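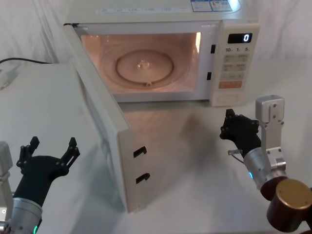

*Door open, light on, plate in. Most of our working day begins at this point.*

# About Ornley

Ornley looks after second-hand countertop microwaves. We buy them, clean them, check them and sell them on to people who want their soup warm and have no wish to discuss it with an app. We have been at it long enough to have opinions about turntables, which we try to keep off the first page of the website and have now failed to.

The business started in a unit behind the old Finine bakery, with a borrowed trolley and 199 ovens from a student hall that had decided on a fresh start. Students do things to microwaves. We learned a good deal about baked beans that October, and a lot of what we learned is now printed on a card that goes out with every oven we sell.

## What we do

Every oven gets the same treatment. The plate comes out first, then the roller ring under it, and both go in the sink. The inside is wiped down, including the ceiling, a part of the microwave most households appear to regard as somebody else's property. Then the door. We open it and close it until we're bored, and then a bit more, listening for the catch.

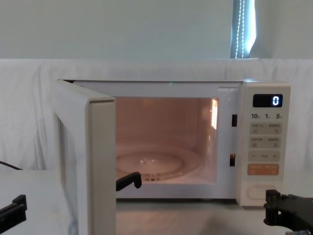

After that come the buttons, every one of them, including the ones for defrosting things by weight that you have never pressed and never will. If a button doesn't answer, the oven goes back on the shelf until it can be put right. If it can't, it goes for parts, and its plate joins the 253 others in our spares room at Irkitz Yard. They are sorted by diameter. We're rather proud of this and will show you if you ask, or if you stand still.

## What we like

Plain ovens, mainly. A door, a plate, a display that says 0 when there is nothing to report, and one button in a different colour so you can find Start before your first cup of tea.
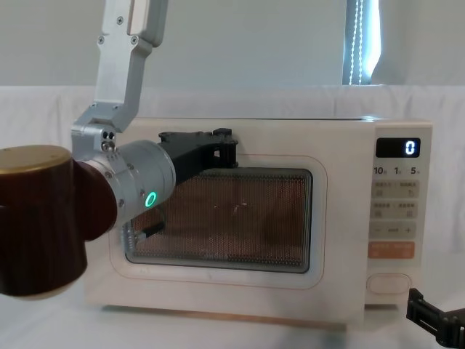 *Photo: Ornley workroom*

We don't sell anything that plays a tune. We have nothing against music.

## Where to find us

The shop is on Troncoso Street, next to the dry cleaner. Ring the bell twice, as the first ring is usually taken for an oven finishing.

We also take in old microwaves, working or otherwise. Please remove your lunch.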